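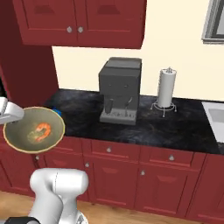 *A robot gripper holding a bowl with a single shrimp in it, in a simulated kitchen.*

**Household robotics** is the use of machines to do the work of a home, such as cleaning, carrying, washing up, laundry and the preparation of food. The term is sometimes stretched to cover light work in shops, canteens and small workshops, where many of the same jobs turn up. Machines that do one chore have been sold for decades. A single machine that can do most of them, in a home it has not seen before, is not yet in ordinary use.

## Scope

Writers on the subject usually separate appliances from robots. A dishwasher washes plates without help, but a person has to scrape, load and unload it. A robot in the narrower sense moves itself or its arm about and deals with objects that are not always in the same place. Robot vacuum cleaners and lawnmowers sit between the two. They find their own way around but do not pick anything up.

The chores that remain are mostly those that need hands. They include clearing a table, putting shopping away, folding clothes, wiping round things that are standing on a worktop, and moving food from one container to another.

## Kitchen work

The kitchen is the room most often used for testing. It has a large number of small objects, many doors and drawers, and jobs that can be judged fairly easily as done or not done.

### Carrying and tidying

Picking up a cup, bowl or tin from a clear worktop is the best understood of the kitchen tasks. Arms with a simple gripper of two fingers can manage it with most rigid objects. Bowls are harder than tins, as they are usually held by the rim and tip when the grip is off centre. A bowl with something in it has to be kept near enough level while the arm swings round, and many control programs that do well with empty dishes slow down a good deal once there are contents to think about.

Cupboards add to the difficulty. Small round knobs give a gripper little to hold, and a hinged door has to be pulled along a curve. Drawers are simpler, but a full drawer may stick.

### Food

Food varies in shape from one piece to the next and is easily crushed. Shellfish, soft fruit and cooked vegetables are common test items for this reason. A shrimp is small, curved and slippery when raw, and a grip firm enough to lift it may also mark it. Some laboratories avoid the problem by having the arm move the dish and leave the food alone. Others fit soft fingertips or use a spoon or tongs.

Chopping and peeling have been shown many times with fixed arms and prepared ingredients. Doing the same from a bag of mixed shopping is still uncommon.

### Washing up

Loading a dishwasher calls for a robot to recognise dirty dishes, turn them the right way and fit them between prongs. Glass and polished steel are hard for cameras to judge. Washing by hand is rarely attempted outside research, partly on account of water getting into the joints.

## Laundry and floors

Cloth has no fixed shape, and for a long time folding was treated as the standard example of a chore beyond machines. Towels and T-shirts can now be folded by two-armed robots, at a pace well below that of a practised person. Fitted sheets, socks turned inside out and garments with long straps remain poor subjects.

Floors are the one part of housework where robots are widespread. Stairs, cables and loose rugs are still the usual causes of stoppages.

## Use of simulation

A good deal of training and testing is done in computer-made rooms. A simulated kitchen can be given a different worktop, cabinet colour or layout without any building work, and an arm that drops a bowl in it breaks nothing. The same task can be run again with the objects moved a little each time.

The weakness of the method is contact. Rigid items such as pans and boxes behave much as they do in life, but wet, soft or sticky ones are often treated as solid lumps. A program that does well with simulated food may fail with the real thing, and published results normally state which kind of trial was used.

## Testing

There is no single agreed test. The Konach kitchen trial, used by several university groups, is made up of 8 tasks, among them opening a drawer, moving a filled bowl from worktop to sink, and wiping up a spill. Each task is scored as complete or incomplete, with no marks for partial work. In its most recent round, 1,922 simulated attempts were entered. Short tasks with one object had the highest rate of completion, and those which joined several steps together had the lowest.

The Vasto course takes place in a furnished flat, and allows 2 attempts at each chore. The furniture is moved between entrants. Machines that had been prepared in a single laboratory kitchen have tended to do badly there.

## Shop-floor work

Factories have used robot arms for far longer than homes, but mostly in fenced areas with parts delivered to a known position. The light jobs around those areas, such as emptying bins of mixed parts, sweeping and restocking shelves, are closer to housework and have been slower to change hands.

At the Drokmont packing works, 5 mobile arms move trays between benches. Staff still fill the trays and sort out anything that has spilled. Mackay, a supplier of canteen equipment, offers an arm that stacks clean bowls of a fixed size. It does not handle mixed crockery.

## Limits

- **Speed.** Most general-purpose arms do a chore more slowly than a person would.
- **Recovery.** A dropped or wedged object often ends the attempt.
- **Safety.** An arm strong enough to lift a full pan can hurt someone, and home models are usually limited in force.
- **Cost.** An arm on a moving base costs a great deal more than the appliances it would be used with.
- **Space.** Many kitchens are too narrow for a wheeled base and a person to pass each other.

## See also

- Domestic appliance
- Gripper
- Robot vacuum cleaner
- Simulation in robotics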